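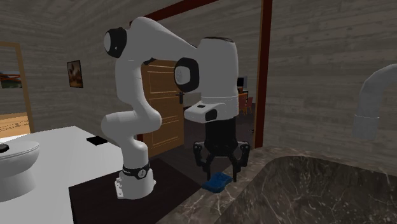

Gratenton Workshop Members Begin Bathroom Phase of Home Robot Build

GRATENTON – Members of the Gratenton Shared Workshop have started the second phase of a project to build a household cleaning arm, the workshop announced in April. The phase moves the work from the bench to a simulated bathroom, where the arm's control software is being written and tested before any of it is used on a real machine.

The project, named Prerano, is led by Milagros Cruzado, a workshop member who previously built a smaller tabletop arm in her garage. Bhupendra Rathore is responsible for the simulation and for the software that plans the arm's movements.

Under the plan approved by the workshop, the team will first teach the simulated arm to reach for, grip and move small flat items at the side of a sink. Wiping a counter will follow. Work on the physical arm's mounting stand will continue at the same time in the metal shop.

"Flat items are difficult for a two-finger gripper," Cruzado said in a statement issued by the workshop. "If the fingers come down too high, they close on air. If they come down too low, they strike the counter. We would like to make those mistakes on a computer, where a broken finger costs us a restart."

The simulated room includes a marble counter with a recessed sink and a faucet, both of which limit where the arm can travel. Rathore said the team chose a bathroom over a kitchen for the first trials on account of the tight space.

"An arm that folds up neatly on an open bench may have nowhere to put its elbow in a small room," Rathore said. "We want the planning software to deal with walls and doors from the beginning."

The team's test plan calls for 600 simulated attempts at each task, with the position of the item on the counter changed between attempts. Results are to be recorded in a shared log that any workshop member may read. A task will be considered ready for the physical arm when the team has reviewed the log and both leads have signed the entry.

The first phase of Prerano, completed over the winter, covered the choice of software and the design of the stand. The workshop has set aside $700 for the second phase, most of it for steel, fasteners and a replacement power supply. Computer time is being provided at no charge by Calimlim, a local repair business that allows the team to use its office machines after closing.

The control program, called Gukix, was written by members during the first phase. Rathore said it will be shared with other workshops on request once the instructions for installing it are finished. He asked that interested groups wait for the written instructions, as the present version depends on settings that have not been documented.

Safety rules for the physical build have also been adopted. At least two members must be present whenever the arm is powered, and an emergency stop switch must be within reach of each of them. Members under 18 may take part in the simulation work but may not operate the physical arm.

The workshop will hold an introductory session for members who wish to join the project. No experience with robots is required, although participants will be expected to complete the standard metal shop course before working on the stand. The session begins at 4 p.m. in the main room and will include time at the computer with the simulated arm.

Places may be reserved at the front desk. Members who took part in the first phase do not need to register again but are asked to confirm their contact details with Cruzado.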